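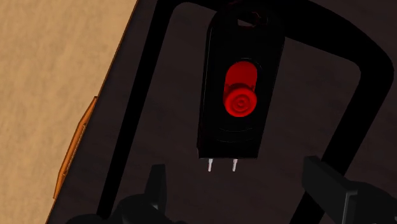 Wrist view of the tabletop in the bedroom model. The two-pin part with the red slider lies above the open fingers and is not being gripped.

About Skultik

Skultik is a shared workshop with 18 members and one long-running project, a pick-and-place cell called Olora. Etornam Dramani and Benedicta Sowah started the workshop to split the cost of a lathe. The automation work came later, when Sebastian Radu brought in a motion controller he had been building at home and needed bench space for it.

Olora is developed in simulation first. A routine is written, run against a modeled room, and logged. Only routines that pass 40 consecutive runs are moved to the bench. The simulator front end is our own and is called Flarnlow. Yaw Aidoo maintains it and answers bug reports, usually after 9 p.m. 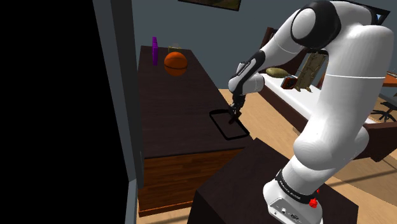
Reach is the constraint we spend the most time on. Most of our members will build at home, in a spare room with furniture already in it, so the models are laid out the same way and the arm has to share the floor with whatever is there. In the bedroom model the pedestal stands at the near end of a long dark table, with the bed behind it. Work inside the black outline needs a steep wrist angle close to the table edge. The basketball at the far end is a reach target for a separate test, and its path planner is still unreliable. Elbow clearance is logged on every run — most rejected routines fail there.

The code base includes 2,170 recorded runs, indexed by room model and by routine. Frøydis Hellström wrote the index format, named Tetteh, and documents changes to it in the workshop log. Members may copy any of it for their own builds.

The workshop has 14 bench positions. Two are reserved for Olora and the rest are assigned monthly. We close in August for electrical inspection and machine service. New members complete a lathe induction and a controller safety session before they get a key. Prior robotics experience is not required, but applicants should be able to read a wiring diagram.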